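Call for Participants: Learning English After Resettlement

Zeltside Radio is looking for adults who came to the United States as refugees, asylum seekers or migrants and who are learning English now or have learned it since they arrived. We are making a series of short audio stories for English learners, and we want the people in them to speak for themselves.

Posted June 2018

About the series

The series is called Noketach. Each story runs a few minutes and follows one person through a subject they know well: finding a first job, sending children to a new school, dealing with a landlord, learning to drive. Scripts are written at an intermediate level and read slowly. A transcript and a word list go up on our website with every story. Teachers are free to use them in class.

The first group of stories was produced by Lucienne Leclerc and Dinesh Patwary. For the new group we need 22 speakers. Recording starts in September.

Who can take part

You must be 18 or older and living in the United States. You may have any immigration status. We will not ask what it is, and you should not put it on the form. Your English does not have to be good. If you would like to speak in your first language for part of the interview, tell us which one and we will look for an interpreter. We already have interpreters for Spanish, French, Vietnamese, Bengali and Dari.

We would especially like to hear from people who work nights, people who live outside large cities, and people over 60.

What you will do

You will have one phone call with a producer, lasting half an hour or less. If we go ahead, you will then record one interview of up to two hours, either at our studio in the Plindum Building, Room 102, or at a place you choose. Most people in the first group chose to record at home or at work. You can say no to pictures and still take part.

You will hear the finished story before it is published. You can ask us to remove anything you said, change your name, or take your voice out and use a reader. Once a story has been broadcast we can remove it from our website, but we cannot call back copies that other people have downloaded.

Payment

Speakers receive $100 for the interview, paid by check or gift card on the day of recording. We also pay for bus fare, parking and child care if you come to the studio. There is no payment for the first phone call.
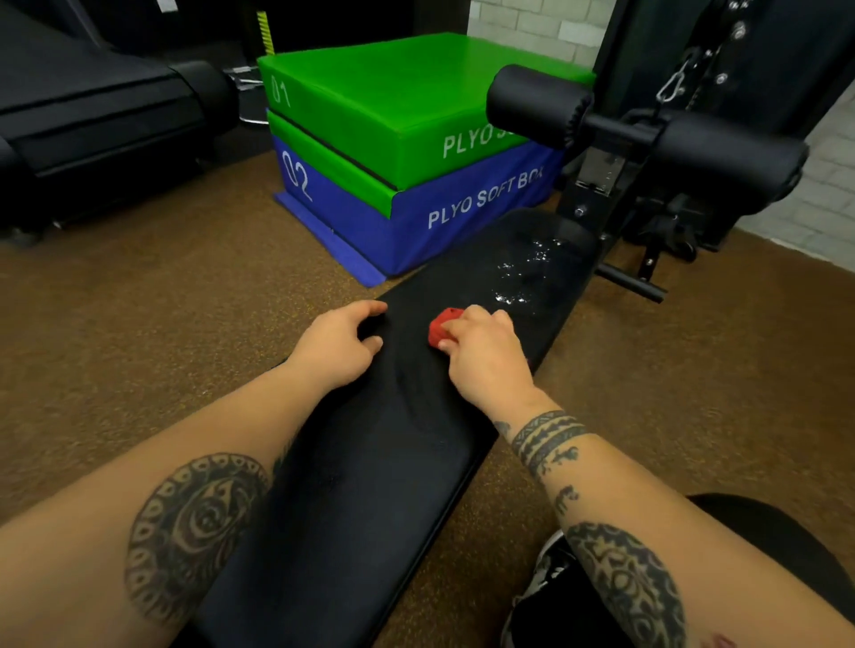 Work is one of the subjects in the new series.

How to apply

Fill out the form on our website or pick up a paper copy at the front desk. The form asks for your first name, a phone number, the best time to call, and a few sentences on what you would like to talk about. Please keep your answer under 700 words. You may write in any language, or leave a voice message instead.

Julián Mateos reads all the forms and will call you back. If you are a teacher or caseworker and want to suggest someone, please ask that person first and have them contact us directly. Questions about pay or interpreters should go to Léonie Gautier at the front desk.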